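Kudis has fingers that close straight! I've been grinning all evening, so you're getting a long post.

If you're new, Kudis is the two-armed simulated robot I've been putting together in Daltero since June. White body, black forearms, a gripper on each arm, and a house full of marble and tile to drive it around in (the Londeo interiors pack, which I love, dark corners and all). Last time I left you with a gripper that shivered whenever I opened it. It looked like it was standing outside in January with no coat. I tried turning the damping up and it shivered more slowly.

The fix was in the finger joints. I'd copied the left one to make the right one and flipped the axis, but I hadn't flipped the limits along with it. So at full open, one finger was happily at rest and the other was leaning on a stop it was never meant to touch, with the motor shoving and the stop shoving back. I found it by printing both joint positions every step and scrolling until my eyes went funny. The jump shows up at step 174, every single run, which was such a relief. A bug that shows up on time is a bug you can catch. 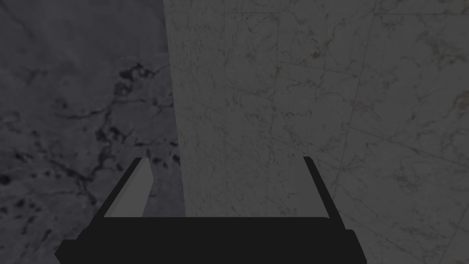 Once the limits were right I went back through the whole wrist, which I should have done at the start. I zeroed both joints by hand, ran a slow open and close, and then ran it again with the arm rolled onto its side so gravity pulled on one finger more than the other. Rock steady. Then I put the damping back to where it had been before I started fiddling and it was fine there too!

Next job was the wrist cameras. They ride behind the palm and look out past the fingers, and I'm fussy about where they sit. Too far forward and you lose the palm, and then you have no idea how the hand is turned. Too far back and the palm eats everything. I keep nudging mine back until I can see both fingertips at full open plus a good piece of whatever is behind them. In a room with this much stone you really want that, since a plain wall close up tells you almost nothing, but a grout line or a corner gives you something to judge by. I parked the arm near the floor, opened the hand as far as it goes, and stayed there for ages moving the mount back and forth in tiny steps.

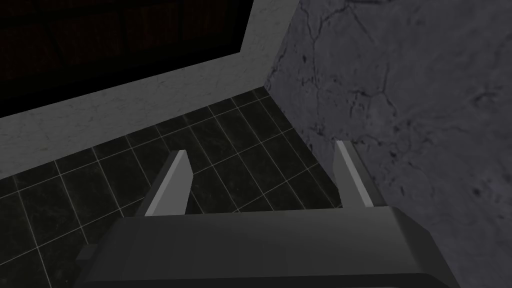 Fingers wide open beside the cracked gray wall, with the dark floor tiles in the gap.

After that came collision shapes. I'd been using the full mesh for the fingers, which is lovely and slow. Swapping each one for a simple box made the whole thing feel twice as light, and the contact with flat surfaces got calmer as well. The palm is a box too now. I left the forearms alone, they were never the problem.

The part I'm still poking at is the pair of arms together. Each one behaves on its own, but my home pose came from an old Urbańczyk config file that somebody shared, and it brings the elbows in closer than I'd like. I want both hands up in front of the body, pointing ahead, with room to swing either one at a door without the other one getting involved. Doors are the next thing I want to try. 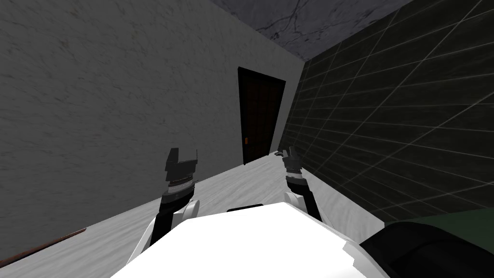

Beverley Donnelly wrote in to say that I should stop borrowing home poses altogether and save one from the viewer, after dragging each arm to where it looks comfortable. Her other tip was to check the self-collision list before blaming the elbows, because a wrist that's quietly excluded from the list will pass straight through the body and you may not notice for weeks.

I checked. My left wrist was excluded. Thank you, Beverley!! I've put it back on the list and the old pose now throws a warning the moment it loads, so that's going in the bin and I'm saving a new one tomorrow.

Renata Tomaszewski also asked for the finger limits. I'll post both joint blocks once I've cleaned out my comments, which are mostly swearing.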